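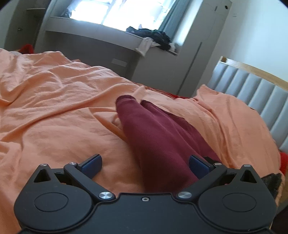 换季收针织,记几条参数,十二月整理完才想起来发。分几条写。

1/
先说铺面。叠针织我一直在床上做,不上桌。桌面硬,罗纹一拉就跑,床面有摩擦,料子放下去基本不动。橙色床单皱成这样不影响操作,褶子深的地方避开就行。熨平床单再叠衣服属于多余工序。

2/
酒红色这条是细罗纹,表面略起绒。这类料子的问题集中在两处:沿长度方向的软折痕,和收口那一段的弹性。折痕挂蒸汽能去,收口松了基本救不回来。所以一切叠法以不拉收口为前提。

3/
由此排除“翻口包团”法,就是把一只的袜口翻过来裹住另一只。省地方,但外层那只的收口长期处于撑开状态。我拿两双同款Plernberg长袜对比过,一双翻口包团,一双平叠,放了一个夏天。包团那双外层的袜口明显松,穿到小腿中段就往下滑。样本小,结论自己掂量。

4/
现在的做法:
平放,顺罗纹方向用手掌推一遍,不要拎着两头抻。
收口对齐,脚尖对齐。
从脚尖往收口方向对折,再对折。
折边朝上,竖着放进格子。
长筒的多折一次,厚的少折一次。

5/
袖套和护腿同样处理,只是没有脚尖,从窄的一端起折。毛衣袖子另算:袖子先平铺在衣身上,再随衣身一起折,不要单独卷。卷过的袖子第二年打开,一圈一圈的印子很难看。

6/
收纳盒用的Komach布面款,内宽230毫米,竖放刚好一排。之前用过Sugden的硬塑盒,盖子严,但针织放久了有闷味,退役去装充电线了。

7/
洗涤。入柜前必须洗过,穿过一次也算穿过。40克中性洗剂是我这台机器一桶的量,毛织程序,最低转速。洗完平晾,不挂。干透的标准:收口和脚跟捏着不发凉。这两处织得密,干得最慢,很多人摸一下中段就收了。

8/
起绒和起球分开看。均匀的一层绒是纱线本身的状态,不用处理。成粒的才是球,用剃球器,刀网贴平,不压。罗纹的凹槽里剃不到,别硬来,我剃穿过一件。

9/
防虫。雪松木片放格子角落,不直接压在料子上。Kestinus的香包试过一季,味道太重,开春穿的时候同事问我是不是换了香水。木片味淡了用砂纸磨一下表面,还能接着用。

10/
标签。我给每个盒子编号,号码对应表格里的一行,写材质、洗涤日期、折法。这一盒是1014。编号没有规律,沿用的旧表,懒得重排。

11/
补一条颜色。深红、酒红这类头两次单独洗,之后也别跟浅色床品一起进桶。吸色片能挡一部分,不能全靠它。

12/
下一串写羽绒,等压缩袋的对比做完。

评论 3727 条中的精选

Shona Kingi:翻口包团用了十几年,刚才去抽屉里看了一眼,外层那只确实松。晚上重叠。

Montri Wattanapong:竖放会不会倒?我的盒子比你的宽,放半排就塌了。
作者回复:中间加隔板,硬卡纸就够。别靠塞满来撑。

Chelsea Ackroyd:羊绒也按这个折吗
作者回复:折法一样,格子松一点,超过230毫米的盒子分两格用。

Maureen Stockdale:不同意第1条,我腰不好,弯着在床边叠一小时受不了。桌上垫条毛巾也不滑。
作者回复:可以,毛巾选薄的。

Shadi Fakhoury:求表格模板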